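선반 앞까지 가는 팔

프러턴 공동 작업장 워게이트의 안쪽 방에서 리엔 쿡과 찌 당이 만드는 물건 꺼내는 로봇

워게이트에 들어가려면 자전거 수리점 옆 철문을 밀어야 한다. 문은 무겁고 경첩에서 소리가 난다. 1층에는 목공 기계가 있고, 계단을 올라가면 납땜 책상과 3D 프린터가 놓인 방이 나온다. 리엔 쿡(Liên Khúc)과 찌 당(Trí Đặng)의 자리는 그 방을 지나 복도 끝에 있다. 원래 페인트와 걸레를 두던 방이라 창이 작다. 두 사람은 저녁에 와서 아홉 시가 되면 기계를 끈다. 작업장 규칙이 그렇다.

이들이 만드는 것은 선반에서 물건을 꺼내 오는 로봇이다. 바닥의 레일을 따라 움직이는 기둥이 있고, 기둥에 팔이 달리고, 팔 끝에 손가락 두 개짜리 그리퍼가 달린다. 목표는 작업장 부품 선반에서 회원이 고른 상자를 집어 작업대까지 옮기는 것이다. 바퀴로 돌아다니지도 않고 말을 알아듣지도 않는다. 화면에서 칸 번호를 누르면 그 칸으로 간다.

리엔은 낮에 치과 기공소에서 일한다. 석고 모형을 깎고 금속을 다듬는 일이 손에 익어서 기구 설계와 가공을 맡았다. 찌는 물류 회사에서 재고 프로그램을 관리한다. 제어 코드와 시뮬레이션이 그의 몫이다. 둘은 작업장의 용접 강습에서 만났는데, 로봇에는 지금까지 용접한 부분이 하나도 없다. 전부 볼트로 조였다.

"풀 수 있어야 하니까요." 리엔의 설명이다. "지난주에 조인 걸 이번 주에 풉니다. 용접했으면 그라인더를 들고 살았을 거예요."

시작은 1월이었다. 리엔이 중고 알루미늄 프로파일을 한 묶음 얻어 왔고, 찌는 쓰던 스테핑 모터를 집에서 가져왔다. 처음 만든 것은 팔이 아니라 세로로 오르내리는 판이었다. 판 위에 나사 상자를 올려놓고 위아래로 보내는 데 두 달이 걸렸다. 찌는 그때 쓴 코드를 아직 지우지 않았다. 이름이 '엘리베이터'인 폴더가 그대로 있고, 지금 프로그램도 기둥을 움직일 때는 그 안의 함수를 부른다.

팔을 붙이기로 한 뒤에는 구조를 여러 번 바꿨다. 관절이 많으면 좁은 칸에 들어가기 편하지만 끝이 처진다. 관절이 적으면 튼튼한 대신 들어가는 방향이 정해진다. 두 사람은 어깨와 팔꿈치, 손목 회전만 남기고 나머지는 레일과 기둥에 맡겼다. 팔뚝에 해당하는 부분의 길이는 230밀리미터다. 리엔이 처음 그린 것은 이보다 길었는데, 시험 삼아 추를 매달았더니 끝이 눈에 보이게 내려갔다. 길이를 줄이고 벽 두께를 올린 다음에야 다음 단계로 넘어갔다.

감속기는 산 것을 쓴다. 3D 프린터로 직접 뽑은 것도 있었다. 조용하고 가벼웠지만 며칠 돌리고 나면 이가 닳아서 유격이 생겼다. 리엔은 닳은 기어를 투명한 통에 모아 책상 위에 두었다. 구경 온 회원이 물어보면 통을 열어 보여 준다. 결국 동네 부품 가게 스리바스타바에서 금속 감속기를 주문했다. 프로젝트에서 돈이 가장 많이 들어간 부품이다.

스리바스타바는 워게이트에서 걸어갈 수 있는 거리에 있다. 베어링과 벨트, 커넥터를 낱개로 판다. 리엔은 온라인이 더 싼 줄 알면서도 이곳에서 사는 일이 많다고 했다. 치수를 잘못 알고 가도 카운터에서 끼워 볼 수 있고, 안 맞으면 그 자리에서 바꾼다. 이번에 쓴 타이밍 벨트도 그렇게 두 번 바꾼 것이다.

그리퍼는 따로 이야기할 만하다. 몸체는 넓고 납작한 블록이고 그 위로 손가락 두 개가 벌어져 선다. 손가락은 서로 평행하게 움직인다. 최대로 벌리면 안쪽 간격이 105밀리미터가 된다. 작업장에서 쓰는 부품 상자의 좁은 쪽을 잡고도 여유가 남는 폭이다. 구동은 모터 하나로 한다. 나사축이 돌면 양쪽 손가락이 같은 거리만큼 가운데로 모인다.

손가락 모양은 지금 일곱 번째 판이다. 첫 판은 얇고 길어서 상자를 잡으면 휘었다. 그다음 판은 두꺼워서 상자 사이에 들어가지 않았다. 중간에는 끝을 갈고리처럼 구부린 것도 있었는데, 집는 것은 잘했지만 놓을 때 상자가 따라 올라왔다. 현재 것은 각진 덩어리에 가깝고 바깥 면이 안쪽으로 기울어 있다. 뿌리가 넓고 끝으로 갈수록 좁아진다. 리엔은 이 모양을 먼저 나무로 깎아 보았다. 기공소에서 하던 버릇이라고 한다. 손에 쥐어 보고, 빈 상자를 집어 보고, 그 뒤에 도면을 그린다.

패드 재료는 아직 고르는 중이다. 실리콘은 잘 잡히는 대신 먼지가 붙는다. 목공실이 바로 아래라서 톱밥이 계단을 타고 올라오고, 일주일이면 표면이 뿌옇게 된다. 자전거 튜브를 잘라 붙인 것도 써 봤다. 먼지에는 강했지만 플라스틱 상자에 검은 자국이 남아서 회원들에게 말을 들었다. 지금은 얇은 우레탄 판을 양면테이프로 붙여 시험하고 있다.

찌가 시뮬레이션을 쓰자고 한 것은 봄이 끝날 무렵이다. 그 전까지는 코드를 고칠 때마다 실제 팔을 움직여 확인했다. 팔이 선반 옆판을 들이받은 일이 몇 번 있었고, 한번은 손목 브래킷이 갈라졌다. 브래킷을 다시 뽑는 데 하룻밤이 걸린다. 그동안 두 사람은 할 일이 없어서 케이블을 정리했다.

찌가 만든 가상의 방은 단순하다. 벽이 있고, 어두운 색 선반이 있고, 그 앞에 그리퍼가 있다. 시점은 그리퍼 바로 뒤쪽 위에 두었다. 실제 팔의 손목에 카메라를 달 자리와 비슷하게 맞춘 것이다. 거기서 보면 화면 아래쪽은 늘 그리퍼 몸체가 차지한다. 손가락 사이로 보이는 부분이 팔이 들어갈 곳이다.

"멀리서 내려다보는 화면으로 할 때는 다 쉬워 보였어요." 찌가 말했다. "손목 위치로 옮기니까 선반이 제대로 안 보이더라고요. 그걸 그때 안 게 다행이었습니다. 카메라를 사기 전이었거든요."
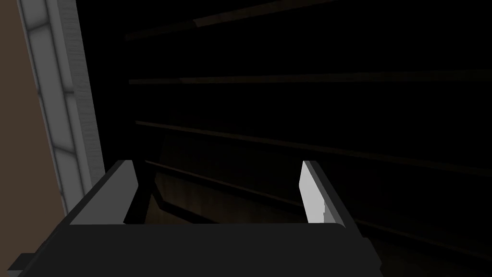 어두운 선반은 일부러 고른 조건이다. 워게이트의 부품 선반은 짙은 갈색이고 안쪽 방에는 창이 작아서 저녁이면 칸막이와 뒷판이 거의 구분되지 않는다. 찌는 처음에 밝은 회색 선반으로 연습했는데, 판의 가장자리를 찾는 프로그램이 거기서는 한 번도 틀리지 않았다. 색을 실제와 가깝게 바꾸자 성적이 뚝 떨어졌다. 판 하나를 두 개로 읽거나, 비스듬히 들어갈 때 아래 판을 놓치는 식이었다.

각도도 문제였다. 선반을 정면에서 보면 판이 모두 수평선으로 나타난다. 옆에서 접근하면 위의 판은 위로, 아래의 판은 아래로 기울어 보인다. 사람은 그것을 보고 선반이 멀어지고 있다고 이해한다. 프로그램은 기울어진 선을 선반이 기울어진 것으로 계산했고, 손목을 돌려 맞추려고 했다. 찌는 이 문제에 한 달을 썼다. 지금은 레일 위의 위치를 먼저 읽고, 그 위치에서 판이 어떻게 보여야 하는지 계산한 다음 화면과 비교한다.

리엔은 시뮬레이션에 오랫동안 시큰둥했다. 화면 안의 팔은 처지지 않고, 벨트도 늘어나지 않고, 볼트도 풀리지 않는다. 그녀가 매일 상대하는 문제가 거기에는 없었다. 그래서 두 사람은 실제 팔에서 잰 처짐 값을 가상의 팔에 넣기로 했다. 리엔이 다이얼 게이지를 대고 팔을 한 자세씩 옮기며 숫자를 불렀고 찌가 받아 적었다. 표를 만드는 데 저녁을 꼬박 사흘 썼다. 표를 넣은 뒤로는 화면에서 통과한 동작이 실제로도 대체로 통과한다.

대체로라는 말에는 예외가 들어 있다. 맨 아래 칸이 그렇다. 팔꿈치를 접은 채 내려가야 하는데, 접은 상태에서는 케이블 다발이 부풀어 기둥에 닿는다. 시뮬레이션에는 케이블이 없다. 찌는 케이블을 넣는 방법을 찾아보다가 그만두었고, 리엔이 다발을 나눠서 한쪽을 팔 안으로 넣었다. 그래도 가끔 걸린다. 맨 아래 칸은 당분간 비워 두고 사람이 쓰기로 했다.

취재하러 간 날은 가운데 칸을 시험하고 있었다. 찌가 노트북에서 동작을 한 번 돌려 보고, 문제가 없으면 같은 파일을 제어 보드로 보낸다. 보내기 전에 리엔이 레일 옆에 서서 비상 정지 버튼에 손을 올린다. 버튼은 빨갛고 손바닥만 하다. 긴 선에 달려 있어서 들고 다닐 수 있다. 버튼을 누르면 모터 전원이 끊기고, 기둥에는 브레이크가 걸린다. 브레이크가 없던 시절에는 전원을 끊으면 팔이 내려앉았다. 바닥에 그때 찍힌 자국이 있다.

첫 시도에서 팔은 선반 앞까지 가서 멈췄다. 판의 높이를 확신하지 못하면 멈추도록 해 두었기 때문에 고장은 아니다. 찌가 작업등을 조금 옮기고 다시 보냈다. 두 번째에는 손가락이 칸 안으로 들어가 상자 양옆에 섰다. 모터 소리가 한 번 높아졌다가 끊겼고, 상자가 판에서 조금 떠올랐다. 리엔이 고개를 숙여 상자 밑을 들여다보았다. 팔은 뒤로 빠져나와 레일을 타고 작업대 쪽으로 왔다. 사람이 걸어가서 가져오는 것보다 훨씬 느렸다.

속도를 올릴 생각이 없느냐고 묻자 두 사람의 대답이 갈렸다. 찌는 올리고 싶어 한다. 그의 계산으로는 모터에 아직 여유가 있다. 리엔은 선반에서 나온 다음에만 올리자는 쪽이다. 상자 안에는 나사나 저항 같은 작은 부품이 들어 있고, 급하게 멈추면 칸막이를 넘어 섞인다. 섞인 저항을 다시 고르는 것은 리엔이 해 본 일이다.

이들의 작업을 보고 비슷한 것을 만들려는 사람도 있다. 리어브리지의 한 공공 도서관에서 반납 도서 선반에 쓸 수 있는지 문의가 왔다. 두 사람은 도면을 보내면서 책에는 맞지 않을 것 같다고 적었다. 책은 두께가 제각각이고 옆 책과 붙어 있다. 워게이트의 상자는 규격이 같고 사이에 틈이 있다. 틈은 두 사람이 선반에 얇은 가이드를 붙여서 만든 것이다. 로봇이 하기 어려운 일을 선반 쪽에서 줄였다.

이런 식의 타협이 곳곳에 있다. 상자 앞면에는 찌가 인쇄한 흑백 무늬가 붙어 있어서 카메라가 상자 번호를 그것으로 읽는다. 상자마다 담을 수 있는 무게도 정해 두었다. 무거운 볼트는 아래쪽 칸으로 옮겼고, 그 칸은 앞서 말한 대로 사람이 쓴다. 회원들의 반응은 엇갈렸다. 정리가 되어 좋다는 사람이 있고, 쓰던 자리가 바뀌어 불편하다는 사람도 있다. 게시판에는 상자를 거꾸로 꽂지 말라는 쪽지가 붙었고 그 밑에 누군가 어느 쪽이 거꾸로인지 그려 달라고 적었다. 리엔이 그림을 그려 붙였다.

돈 이야기도 물었다. 리엔은 영수증을 과자 상자에 모으는데 합계를 내 본 적은 없다고 했다. 감속기와 모터 드라이버가 대부분이고, 프로파일은 얻은 것이며, 손가락과 브래킷은 작업장 프린터로 뽑아 재료비만 냈다. 노트북은 찌가 원래 쓰던 것이다. 시뮬레이션을 돌리면 팬이 시끄러워서 책 두 권을 받쳐 바닥에서 띄워 놓았다.

실패한 부품은 버리지 않는다. 방 한쪽에 종이 상자가 있고 그 안에 이전 손가락과 갈라진 브래킷, 너무 짧게 자른 축이 들어 있다. 리엔은 부품마다 유성펜으로 날짜와 이유를 적는다. '휨', '두꺼움', '안 놓음', '방향 착각'. 마지막 것은 도면을 뒤집어 출력한 왼쪽 손가락이다. 새로 온 회원이 그리퍼를 만들어 보겠다고 하면 이 상자부터 꺼내 준다.

찌의 실패는 상자에 담기지 않는 대신 기록이 남는다. 시뮬레이션이 멈출 때마다 마지막 화면이 저장되도록 해 두었다. 대부분은 손가락이 판 가장자리에 닿은 순간이다. 그는 출근길 버스에서 그 화면들을 넘겨 본다고 했다. 같은 자리에서 여러 번 멈추면 코드를 의심하고, 자리가 흩어져 있으면 조명이나 각도를 의심한다.

다음 작업은 손목 카메라를 제대로 고정하는 것이다. 지금은 집게와 고무줄로 매달려 있어서 팔이 멈출 때마다 흔들린다. 찌의 프로그램은 흔들림이 가라앉을 때까지 기다렸다가 판을 읽는다. 리엔은 알루미늄을 깎아 받침을 만들 생각이고, 도면은 끝났다. 밀링 기계 예약이 밀려 있어서 차례를 기다린다.

그다음에는 빈 칸을 알아보는 기능을 넣으려고 한다. 지금 로봇은 칸이 비어 있어도 가서 허공을 집는다. 손가락이 끝까지 닫히면 빈 것으로 알고 돌아오는데, 왕복하는 동안 사람은 기다려야 한다. 카메라로 먼저 보면 될 일이지만 어두운 칸에서는 빈 것과 짙은 색 상자가 비슷하게 보인다. 찌는 그리퍼 몸체에 작은 조명을 달자고 했고, 리엔은 선을 하나 더 넣어야 한다는 말에 케이블 다발부터 들춰 보았다.

일반 회원이 혼자 써도 되는 시점은 정하지 않았다. 지금은 두 사람이 있을 때만 전원을 넣고, 레일 앞에는 노란 테이프로 선을 그어 두었다. 선 안쪽에 사람이 있으면 움직이지 않는 것이 규칙이다. 센서로 막는 방법도 이야기가 나왔으나 카메라 받침보다 뒤로 밀렸다. 아홉 시가 가까워지자 찌가 팔을 기둥 쪽으로 접었고, 리엔은 꺼냈던 상자를 손으로 제자리에 꽂았다. 되돌려 놓는 동작은 아직 만들지 않았다.

취재일 2020년 10월 13일, 프러턴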